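Caring for Awards, Trophies and Framed Certificates at Home

Guidance for recipients of the Altunby Community Awards. Revised 2/3/21.

Recipients are asked to read the following before placing their award on display. The awards remain the property of those who receive them, and the Awards Office at Skustitstead cannot undertake routine cleaning.

Silver-plated cups should be dusted with a soft, dry cloth. Polish wears away the plating and should be used sparingly, no more than once a year. Apply it with cotton wool, working along the length of the cup, and keep it clear of the engraved name. Any residue left in the lettering may be lifted with a soft toothbrush and warm water. Dry the cup at once.

Glass awards may be washed by hand in a plastic bowl. They must not be put in a dishwasher. Where the glass is fixed to a base, wipe it with a damp cloth and do not allow water to reach the join.
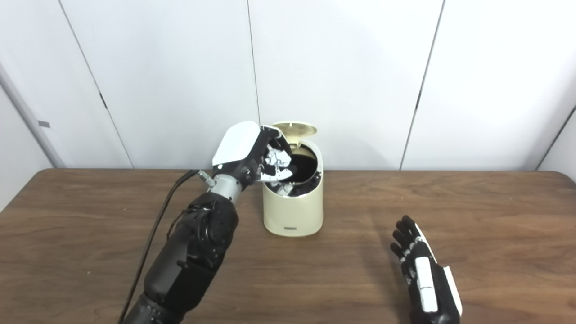
Fülöp wrote to the office last November to add that felt pads under the base of a heavy award will prevent scratches to a sideboard, and that the pads should be replaced when they become thin. The office is happy to pass on this advice.

Framed certificates fade in direct sunlight. Hang them on an inside wall, away from radiators, using two hooks for any frame weighing over 4 kg. Spray glass cleaner on to the cloth and never on to the frame, as liquid can run behind the glass and stain the paper.

Sashes and ribbons should be stored flat in acid-free tissue.

Replacement presentation boxes may be ordered from Stesteck, quoting reference 1346. Please allow 8 working days for delivery.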